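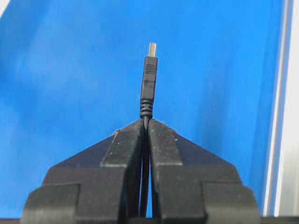 19 October 2023. Third stop this week on the Anik cell, and the same fault as before. The log says "grip lost" on the left arm, then the arm carries on for 5 more moves as if it still had hold of the cable. It should halt at once. I went through the grip settings from the start, with the USB plug standing straight up out of the fingers, held by the cable just under the strain relief. The tips have gone grey and powdery, and there are scuffs along the angled parts. I put that in the notes for Lammers, as they supplied the fingers in February and said they would not need looking at this year.

Run 158 was the bad one. The cable slipped, the arm pulled back and the other arm went on towards the place where the plug ought to have been. The two grippers touched. It was a light knock and nothing bent, but I was reaching for the stop button and my hand was closer than I like. I have filled in a near miss form for it.

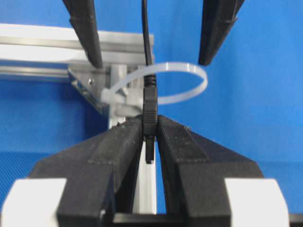 After dinner I cut the speed for the handover and set both arms to wait until the grip signal has held steady. Six runs, three of them clean. The other three stopped early, and they stopped where they should -- I can live with that for now. Zositz want the cell back on full speed, and I told them no until the halt is sorted out. The man at Wuten thinks it is a delay in the signal. I think it is worn tips and a delay together.

New tips are ordered. Left the power off and the key in my drawer.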